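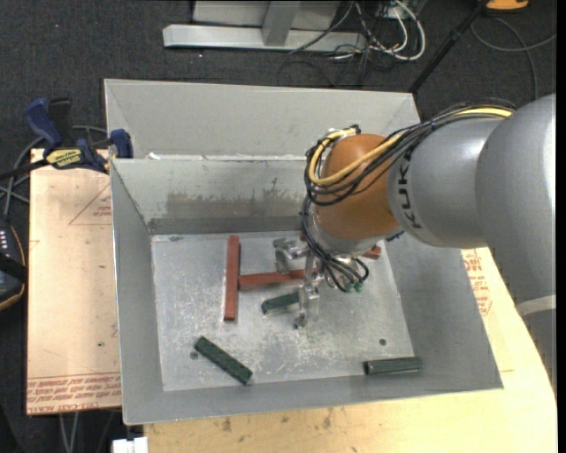 Figure 4.1 A robot arm with its gripper lowered into a metal bin.

Chapter 4
Where a Town Puts Its Work

Reading time: 9 minutes

Every town must decide where people will live and where they will work. In some towns this decision was made long ago and nobody remembers it. In others it is made again every few years, and the result can be seen on the map. In this chapter we study the second kind, with the town of Pruroncombe as our main case.

Until the railroad came, Pruroncombe was a market town of 756 households. Its workshops stood behind the houses, and a baker or a shoemaker could walk from his bed to his bench in a minute. The first large mill was built at Tendmont, on the far side of the river, where the land was flat and cheap. Workers crossed the bridge each morning. After some years they asked for houses nearer to the mill, and in this way the district of Whitfield began.

Geographers call this kind of growth "following the job." It has a simple logic, but it leaves difficulties behind. When the mill closed, Whitfield had 297 houses, one school and almost no employment. The newer factories had chosen Pornemside, which is close to the highway. They needed wide floors, strong roads for trucks and much electricity, and fewer workers for each acre than the old mill. The people of Whitfield could reach these jobs only by two buses, and many of them did not go.

We will return to this problem in Section 4.3, where you will compare the bus map with the map of wages. Before that, you need to understand three terms: land use, zoning and commuting distance. They are printed in bold where they first appear, and again in the word list on page 212.

Before You Read
Think of the place where you live. How far do most adults travel to their work? Was the distance shorter for their grandparents? Write down your answers and keep them, as you will need them for the map exercise.

4.1 Land and Its Uses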